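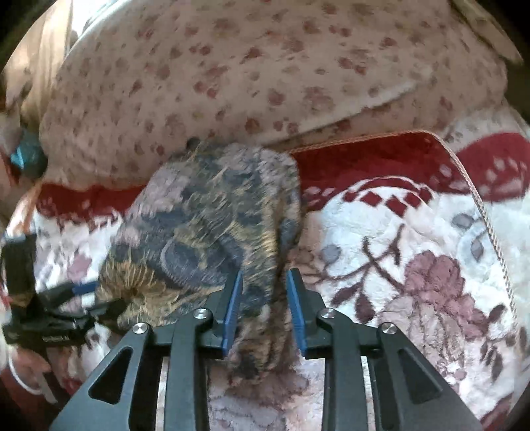 By Agnes Lennox | Kiltbridge Fabric & Thread

Last updated: March 27, 2024

The Demero is our midweight linen, and I'll admit right now that I'm biased (I've made two skirts and a very lumpy apron out of it). It has a nice dry hand and enough body to hold a pleat, and it gets softer every time you wash it!

Please do wash it before you cut. Cathal Keane skipped that step on a shirt and now his nephew has a shirt. Warm water, low dryer, then iron it while it's still a bit damp.

We sell it by the yard, $20 a yard, 2 yard minimum. It comes in 12 colors, and if you're stuck between the oatmeal and the flax, ask for swatches – they look the same on a screen and really aren't. For thread I like the Clilotell cotton in a shade darker than the cloth. A size 14 needle works fine on my old machine.

Mac Mathúna, the mill, is sending more of the moss green in March, so email me if you want some put aside. Full bolts are 27 yards and ship on the roll.

We use cookies to remember your cart. Accept or change your settings.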